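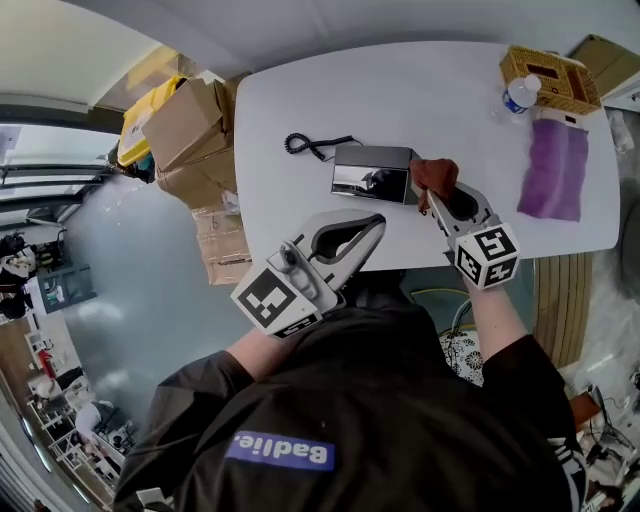
Posted by the Lekside Home Gym editor on Monday, December 24, 2018
Filed under: Equipment care

How to Replace the Pull Cable on a Home Lat Pulldown Machine

The cable is the part of a pulldown machine that gets old first. On my own machine, a Vondalard tower which I bought used, the plastic cover of the cable started to split close to the top pulley. I could still train with it, but I did not like to sit under it. In this tutorial I explain how I change the cable at home, with simple tools, in one evening.

The steps are written for a machine with one weight stack and one long cable. If your machine has two cables (one for the high pulley and one for the low row), do them one after another. Do not open both at the same time, because it is easy to mix the pulleys.

When the cable must be changed

Look at the full length of the cable in good light. Move the bar down slowly so the hidden parts come out from the pulleys. Change the cable if you find any of these:

- a crack in the plastic cover where you can see the steel wire
- a place where the cable is thicker or softer than the rest
- a sharp bend that stays when the cable is pulled straight
- an end fitting that turns freely or has moved on the cable

Stop using the machine until the new cable is in. Tape over the crack is not a repair.

What you need

The new cable, two adjustable wrenches, a set of hex keys, a tape measure, a dry cloth, masking tape, a pen and a step stool. A phone is useful for taking pictures of the cable path.

Measuring the old cable

If the manual gives a part number, order by this number and skip the measuring. My manual was lost, so I had to measure.

Take the old cable off first (steps 1 to 4), lay it straight on the floor, and measure from the end of one fitting to the end of the other fitting. Mine was 636 centimeters. Write down also the kind of fitting on each end. Usually there is a ball or an eye on the bar side, and a threaded bolt on the weight stack side. You must also know the thickness, with the plastic cover included. A cable which is too thick will rub on the sides of the pulley wheel, and a thin one can jump out of the groove.

I ordered from Barroso, a small shop which makes cables to length. It came after nine days. Vilatach also sells ready cables for several towers, but not in my length.

Taking the old cable off

1. Put the selector pin away and let the weight stack rest completely at the bottom. There must be no tension in the cable.

2. Take pictures of every pulley from two sides. Then number the pulleys with masking tape, beginning from the bar. My tower has only 4 pulleys, and still I was happy for the numbers later.

3. Unclip the bar. At the weight stack, loosen the lock nut on the cable bolt and unscrew the bolt from the top plate. Count nothing here, but mark with the pen how deep the bolt was sitting. You will want the same depth again.

4. Open the pulleys one by one. On most machines the bolt goes through the wheel and through a small metal cable guard. Hold one side with the first wrench and turn the nut with the second. Keep the bolt, the spacers and the guard of each pulley together in the same order they came out. Now pull the cable out.

Cleaning and checking the pulleys

Wipe the groove of each wheel with the dry cloth. Turn the wheel on your finger. It should run quietly and without side play. If it makes a grinding noise, the bearing is finished and it is better to change the wheel now, while everything is open. Please do not put oil on the cable or in the groove. It collects dust and makes the bar jerk.

Putting the new cable in

5. Start from the bar side and follow your numbers. Lay the cable in the groove, put the wheel back, and make sure the guard is over the cable and does not touch it.

6. Tighten each bolt until it is firm, then check that the wheel still turns freely. If it does not, go back a quarter turn.

7. Screw the cable bolt into the top plate to your mark. The thread must go in at least as deep as before. Tighten the lock nut against the plate.

8. Clip the bar on and look at the tension. The bar should hang without slack, and the top plate must lie flat on the other plates. If the plate is lifted, the selector pin will not go in well. Correct it with the bolt.

First test

Stand beside the machine, not on the seat, and pull the bar down slowly with the lightest plate. Watch each pulley in turn. Then go to 40 pounds and do ten slow pulls, and check the lock nut again.

A new cable stretches a little in the first weeks. I changed mine in August and had to take up the slack one time after that. Since then I look at the cable on the first day of each month, before the warm-up.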